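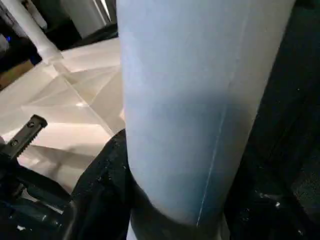 Il faut d'abord regarder les vis, répétait Sreekumar Namboodiri pendant toute la révision de novembre, et ne toucher aux réglages logiciels qu'après. L'équipe de Handham a donc commencé par là. La cellule Pruner était restée arrêtée une matinée, puis une deuxième. Le présent article reprend ce qui a été fait, dans l'ordre, pour les collègues qui auront à s'en charger la prochaine fois.

Pour mémoire, Pruner est la cellule de tri et de rangement du rez-de-chaussée : un bras, une pince à doigts crantés, une petite caméra au poignet et une table de travail. On lui donne des objets de forme et de matière très différentes, des cylindres, des tissus, des pièces souples, du papier froissé. Depuis la révision précédente, le compteur affichait 1 364 prises. Les prises manquées augmentaient depuis la rentrée, surtout sur les objets lisses. Le rapport de Zoltberg, le logiciel de suivi, en donnait 59 sur la période. Les reprises faites à la main n'y figurent pas.

Les doigts

Les doigts de la pince sont noirs, avec une rangée de petites dents sur le bord de serrage. Deux vis sont visibles sur la face du doigt, l'une près de la pointe, l'autre plus bas. C'est celle de la pointe qui se desserre. Le jeu ne se voit pas à l'œil. On le sent en tenant le doigt entre le pouce et l'index, pince ouverte et alimentation coupée, et en poussant latéralement. Si la pointe bouge, même très peu, le doigt est à démonter.

Nous avons d'abord resserré sans démonter. Le jeu est revenu dans l'après-midi. Au démontage, on a trouvé de la poussière de fibres tassée entre le doigt et son support. Elle vient des tissus. La vis serrait sur ce dépôt, qui s'écrasait peu à peu, et le couple tombait. Il faut donc déposer le doigt, nettoyer les deux faces d'appui avec un chiffon qui ne peluche pas, laisser sécher, remonter. Le frein-filet faible suffit. Le fort a été essayé l'an dernier et il a fallu chauffer le support pour sortir la vis, ce qui a abîmé un filetage.

Les dents se nettoient à la brosse en nylon, dans le sens des crans. La brosse métallique arrondit les arêtes et on ne s'en rend compte que plusieurs semaines plus tard. Pour contrôler l'usure, Thampi, notre fournisseur, recommande de passer un ongle le long du bord et de comparer avec un doigt neuf. Nous avons fait la comparaison : le doigt gauche est encore bon, le droit a été remplacé. Il reste 8 doigts en stock, rangés dans le tiroir du bas de l'armoire de maintenance avec leurs vis en sachet. Prière de noter chaque sortie sur la fiche collée à l'intérieur de la porte.

L'alignement

Après tout remontage, les deux doigts doivent se fermer à plat l'un contre l'autre. On glisse une bande de papier fin entre les dents, à la pointe puis à la base, et on ferme à faible effort. La résistance doit être la même aux deux endroits quand on tire. Si le papier sort librement à la pointe, le doigt est monté de travers ou il reste de la saleté sur l'appui. On recommence le nettoyage. Mettre une cale a été proposé et refusé, les cales de l'ancienne pince ayant fini sur la table au milieu des pièces.

L'effort de serrage a été remis à la valeur de la fiche d'origine. Quelqu'un l'avait augmenté au fil des semaines pour compenser le jeu, par petites touches, sans le noter. Cela explique les marques que plusieurs d'entre vous avaient signalées sur les pièces souples. Désormais, toute modification de l'effort passe par le carnet de la cellule, avec la date et l'ancienne valeur.

La caméra du poignet

La caméra a été contrôlée après la pince, dans cet ordre et pas dans l'autre : en remontant un doigt, on touche presque toujours le support ou le câble. Les points vérifiés sont la propreté de l'optique, le serrage du support, la gaine du câble au passage de la dernière articulation et la mise au point à courte distance. La gaine était pincée. Elle a été remplacée et repassée par l'extérieur, avec une boucle un peu plus large. Tourner le poignet à la main sur toute sa course avant de remettre sous tension, et regarder si la boucle accroche.

La vue rapprochée reste difficile quand un gros objet clair et mat remplit presque toute l'image. Le logiciel perd alors le bord du côté sombre. On l'a constaté de nouveau pendant les essais avec des cylindres. Les réglages d'exposition n'ont pas été modifiés, faute de temps pour refaire les mesures sur l'ensemble des objets. Le point est inscrit pour la prochaine révision. En attendant, il vaut mieux aborder ces objets par leur côté éclairé, ce que le programme courant permet de choisir dans le menu des approches.

Les fonds froissés posent une autre question. Les plis donnent des lignes droites très nettes, que la détection prend parfois pour des arêtes d'objet. Le filtre installé au printemps en élimine la plus grande partie. Il a été désactivé par erreur lors d'une mise à jour de Zoltberg et il est maintenant rétabli. Après chaque mise à jour, ouvrir la page des filtres et vérifier que la case est cochée.

Remise en service

La cellule a été relancée à vitesse réduite avec les objets rigides, puis les souples, puis les mélangés. Deux arrêts ont eu lieu le premier jour. Le premier venait du capteur de porte, mal enclenché après notre passage. Le second venait d'un tissu resté accroché aux dents du doigt neuf. Les arêtes neuves accrochent davantage, et c'est normal pendant le rodage. On ouvre la pince, on dégage le tissu à la main une fois le bras arrêté et la porte ouverte, on relance. Il ne faut pas tirer sur le tissu pince fermée.

La vitesse normale a été rétablie le lendemain à 14 heures. Il est trop tôt pour comparer les prises manquées avec celles du rapport précédent. Le compteur a été remis à zéro pour faciliter le calcul.

À faire chaque semaine

Couper l'alimentation et attendre l'extinction des voyants de l'armoire.
Contrôler le jeu des deux doigts à la main.
Brosser les dents au nylon, aspirer la poussière au pied du bras.
Faire l'essai à la bande de papier, pointe et base.
Essuyer l'optique de la caméra avec le chiffon réservé à cet usage.
Regarder la gaine du câble.
Noter le passage dans le carnet, même s'il n'y a rien à signaler.

Le contrôle prend un quart d'heure à deux, un peu plus quand on est seul. La clé dynamométrique est revenue d'étalonnage et se trouve de nouveau dans sa mallette, à côté des doigts de rechange. La petite clé six pans manque toujours. Si elle est sur un autre établi, merci de la rapporter.

Sreekumar Namboodiri refera la démonstration du démontage du doigt à 9 heures, la semaine de la prochaine livraison Thampi. Les places devant la cellule sont limitées par la barrière, il faut s'inscrire sur la feuille à l'entrée de l'atelier.

Dernière mise à jour : novembre

Accueil Atelier Cellules Maintenance Anciens numéros Contact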